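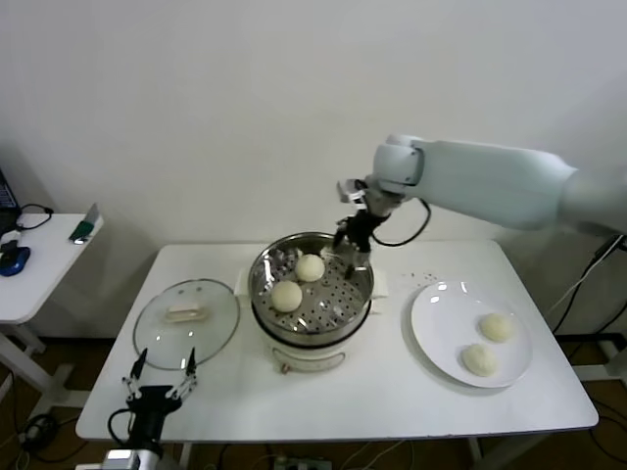
Does anyone need an electric steamer?

July 27, 2025

I held out against the electric steamer for years. A pan, a bit of water and a bamboo basket did the same job, and the basket hung on a nail when I'd finished with it. Then in March a Lulton turned up in our house as a present, and I have been arguing with it ever since.

The makers' case is that it saves you effort. Does it? You still fill the base. You still have to find somewhere to put the lid, which on most of these things is glass and drips wherever you set it down. You still need a plate at the side for the buns that are done, or the ones waiting their turn. That is half a table gone for the sake of a few buns.

Then there is the size. Fullum claims its big model feeds 6. Feeds them what? Buns swell, and they stick if they touch, so a sensible cook leaves gaps and does them in batches. Two or three at a time with room to spare come out better than a full basket, whatever the box says.

I'll grant the steel basket. It washes easily and doesn't hold on to last week's fish, which my bamboo one certainly did. A plain knob is also fine by me. The Cunix I looked at had 20 programmes, and I can't think what the other 19 are for.

But a cupboard shelf is worth something too. If you make buns every week, buy one. If you make them at New Year, borrow your neighbour's.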